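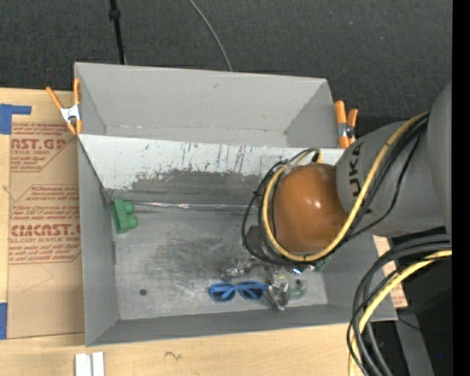

Catégorie : Données ouvertes > Robotique et travail

# Linia – fiche du jeu de données

Imprimer | Envoyer par e-mail

Linia rassemble des séquences de prélèvement en bac, enregistrées à l'atelier de tri de Trirnel, et les notes que l'équipe du poste a tenues pendant la même période. Les deux parties vont ensemble ! On peut bien sûr entraîner un modèle de préhension avec les seules séquences, mais les notes de poste sont à notre avis ce que le dépôt contient de plus précieux, et on espère que vous les lirez.

## Contexte

Trirnel trie des objets dépareillés : retours de magasins, fonds de cartons, lots mélangés. Pendant longtemps, tout passait par les mains, penché sur le bac, du début à la fin du service. Depuis février, un bras KUKA prend une partie des prises et l'équipe s'occupe du reste – préparation des lots, contrôle, cas difficiles.

Le logiciel de pilotage est Serrano, développé par Hunuvex. Il n'est pas distribué dans ce dépôt, mais le format de ses journaux est documenté dans `docs/journaux.md`.

## Contenu

- `sequences/` : 95 séquences, une par bac préparé
- `notes/` : les carnets du poste, retranscrits et relus par leurs auteurs
- `etiquettes/` : catégorie d'objet, résultat de la prise, reprise manuelle ou non
- `docs/` : format des journaux, plan du poste, lexique

Les bacs sont volontairement hétéroclites. On y trouve du brillant, du translucide, du plat, du petit, des lunettes de soleil, des pièces métalliques. Les objets chromés et les objets clairs donnent du fil à retordre à la perception et c'est très bien ainsi : un jeu de données trop sage n'aurait servi à personne chez nous.

## Ce qui a changé au poste

Cette section vient des carnets et des entretiens menés par Anayeli Cárdenas auprès des 12 personnes qui se relaient au tri.

Le dos, d'abord. Presque tous les carnets en parlent dès les premières pages : moins de temps plié en deux, des fins de service plus légères. Ensuite le rythme. Avant, on avançait à la pièce ; maintenant on avance au bac, et il faut apprendre à faire autre chose pendant que le bras travaille. Certains ont adoré tout de suite, d'autres ont trouvé l'attente pénible, et une opératrice écrit qu'elle se surprend à « encourager la pince à voix basse ».

Le métier s'est aussi déplacé vers le jugement. Décider qu'un objet est reprenable, étiqueter un échec, signaler une série qui tourne mal : ces tâches n'existaient pas, et l'équipe a obtenu qu'elles figurent dans les fiches de poste. Deux personnes sont désormais référentes et modifient elles-mêmes les consignes de prise dans Serrano. Leurs réglages sont souvent meilleurs que les nôtres !

Tout n'est pas réglé. Le bruit revient dans plusieurs carnets, et la rotation du samedi, à effectif réduit, reste discutée.

## Étiquettes de résultat

Quatre valeurs possibles :

- `prise` : objet saisi et déposé
- `chute` : objet saisi puis perdu
- `manque` : pince refermée à vide
- `humain` : objet repris à la main

La valeur `humain` n'est pas un échec. Merci de ne pas la fusionner avec `manque` dans vos statistiques, l'équipe y tient et nous aussi.

## Limites

Un seul atelier, un seul bras. Les carnets sont inégaux, quelques-uns s'arrêtent au bout de quelques services. Les noms ont été retirés, sauf accord écrit. Aucun usage pour mesurer la performance individuelle n'est autorisé par la licence (voir `LICENCE.md`).

## Contribuer

Corrections d'étiquettes, traductions des carnets, scripts de lecture : tout est bienvenu, par ticket ou par demande de fusion. Pour les carnets, adressez-vous à Anayeli Cárdenas, qui fait le lien avec l'atelier.

Imprimer | Envoyer par e-mail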